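What's on my table this month

I finally got Bramoncombe back out, and wow, I'd forgotten how mean it is! You're all building canals in the same valley, and whoever digs last pays for the flood. We played with four and it ran long, but I was grinning the whole way (and losing, by 43 points).

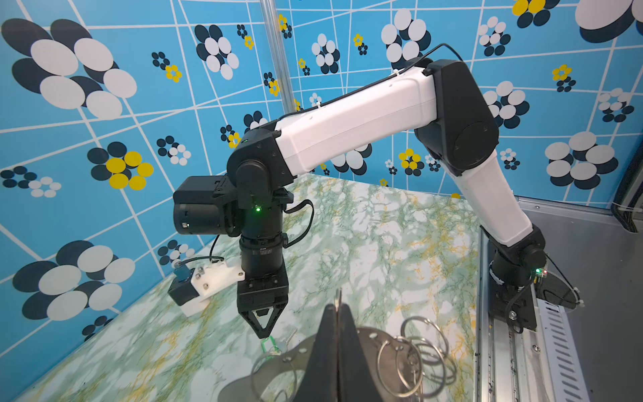

A smaller box: Prorgate

This one's a trick-taker where the trump suit changes each time somebody passes. The deck has 142 cards, so shuffling is a workout, but the rounds zip by. I like it best late at night with snacks.

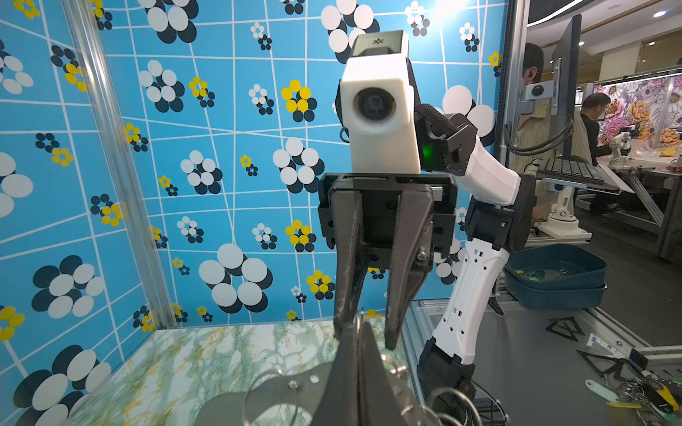 My only gripe is the scoring, which takes longer to explain than the rest of the rules put together. Skip it for your first hand, just count tricks, and add the bonuses once everybody's laughing. As for Kumville, the big expansion is due in August and I've already cleared a shelf for it. I asked last time whether the solo mode was worth learning.

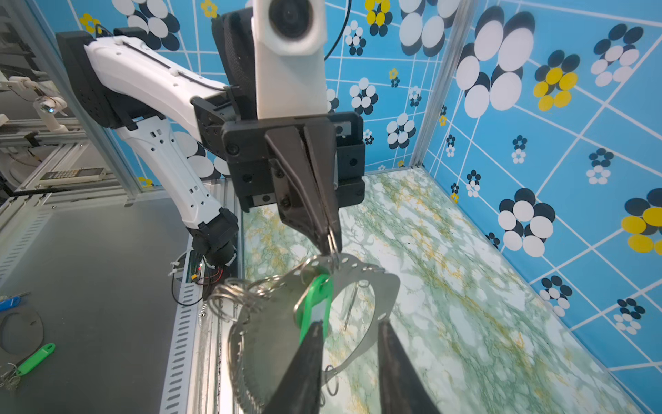 Bettencourt wrote back that the solo mode is great once you drop the event deck, and that it took three tries to beat the easy level. Okay, I'm in!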